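Sorting by Color, Storing by Habit

Most households that own toy building pieces own too many to sort by shape. Floarea Pascu, who runs the toy library in Doltthorpe, gave up on shape after 471 loans. Her stock now goes back by color, and the average return is shelved in under 3 minutes.

The method depends on the bin. A divided plastic bin, wider than it is deep, keeps every compartment within reach from the front. Three compartments suit a small set: one for red, one for blues and greens, one for yellow and orange. Open square frames and rectangular frames take up the most floor area and go in first. Studded strips and short bricks fill what is left.
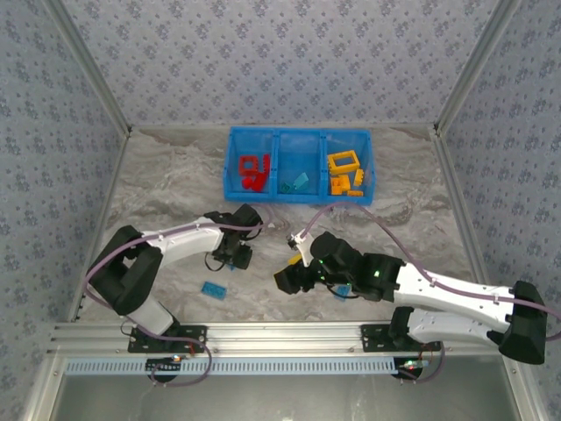
Borderline shades cause most of the errors. Teal and turquoise belong together, and orange belongs with yellow until there are enough orange pieces to justify a bin of their own. Pascu sets that point at 700 pieces in the whole collection. Below it, extra divisions slow down the person putting things away.

Small flat pieces tend to settle along the compartment walls - a fingertip lifts them more easily if the bin stands on a hard, smooth surface and can be tipped forward. Godfrey Mbwambo, who repairs sets for the library, checks the corners of each compartment before a bin goes back on the shelf.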